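4.2 Flex testing of the upper

Each shoe was mounted on the Zinholm flexing rig and bent at the ball of the foot at 60 cycles per minute. Uppers from Giltar and Torres were run in the same session, with suede and knit versions kept on separate mounts. Creasing at the toebox was scored by hand every 600 cycles, using the nine-point scale given in Section 3.

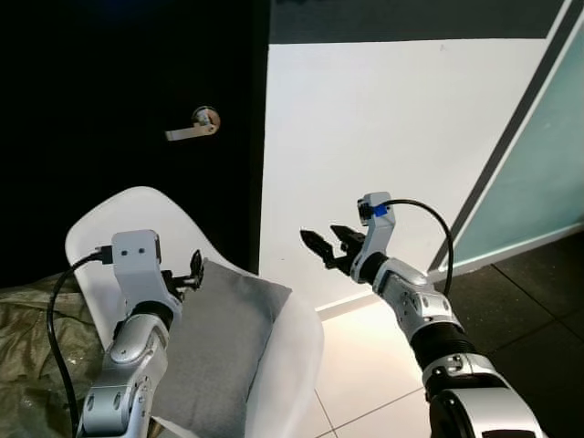 Figure 9. Two robot arms by a chair.

Suede uppers creased earlier than knit ones, mostly along the lower eyelets. The Torres pairs with a bonded toebox held their shape longer – the stitched version opened slightly at the seam after cycle 600. Mok scored all pairs a second time in June, and the two sets of scores agreed in 69 percent of cases.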